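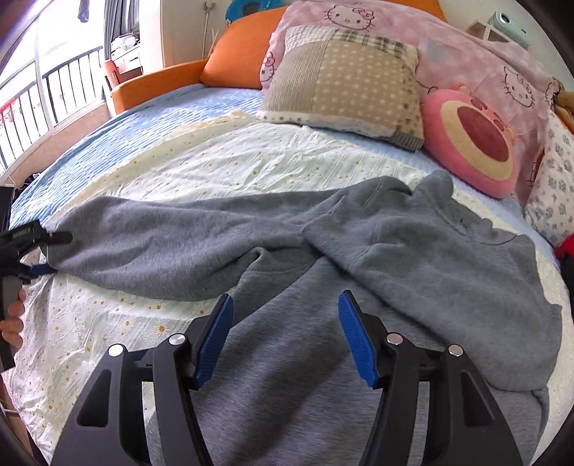

Gray fleece with hood, on the bed.

2026-09-12

Left Tinilell at first light with a full tank. The valley road to Drukevska is paved for the first 15 miles, then graded gravel to the pass. Tire pressure was lowered slightly at the end of the pavement and left there for the rest of the day.

The climb is steady. Start is at 2000 feet, the pass at 3000, with most of the gain in one set of switchbacks after the second bridge. Second gear throughout. Engine temperature stayed normal. Fog on the north side, clear on the south — the vineyards begin where the fog stops, and the line between the two was sharp enough to mark on the map.

First stop was Skudevine. The tasting room is a converted pump house with parking on a slope; use the handbrake. Four wines poured, two whites and two reds. The dry white was the best of them: high acid, short finish, good with the hard sheep cheese they sell at the counter. The older red had too much oak. Bought two bottles of the white and a wedge of the cheese.

Lunch at the Eklund farm stand, 200 yards past the fuel station. Smoked trout on rye, pickled beets, coffee. The trout is cured overnight and smoked over apple wood according to the board by the register. Salt level correct. Portion large enough that dinner was only bread and the rest of the cheese.

Reached Drukevska before four. The inn has changed the room numbering from April, so the old booking notes are wrong and need correcting. Window faces the river. Water pressure low, hot water fine.

Tomorrow: fuel first, then the lower road back. Check whether the cider press is open on Sundays.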